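4.2 Finding the grasp point on cloth

Cloth was, we will gladly admit, the part of the Umis planner that kept us busiest, and we had a good deal of fun with it. A crumpled sheet has no fixed shape to match against, so the planner scores each fold by how much material it can see between the fingertips – and then asks for a second look from the other hand before it commits. For the bedroom set we kept 2851 clips, and the Steltine tracker lost the hand pose in 21 of them, mostly when the view turned quickly towards a window.
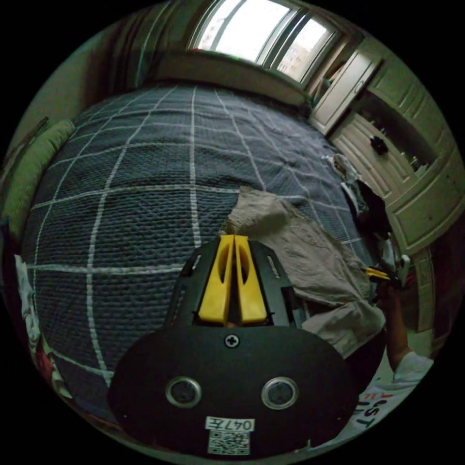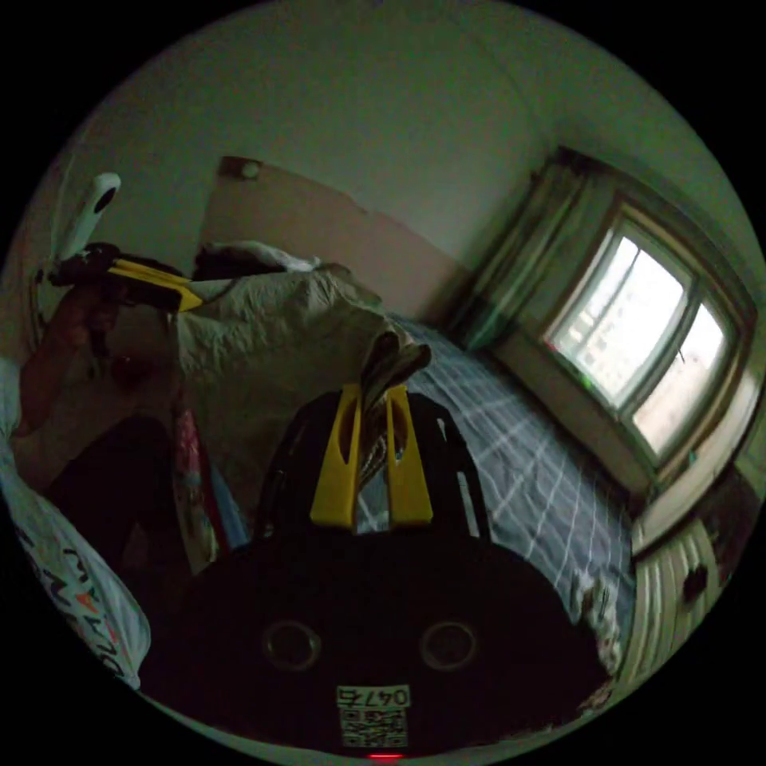
Figure 20. Wrist views from the bedroom set, each with the beige cloth on the bed and the second gripper in sight.

4.3 Smoothing the two-handed path

The raw paths are a little shaky, as hands are, so we pass both through the Groder filter together and keep their timing tied.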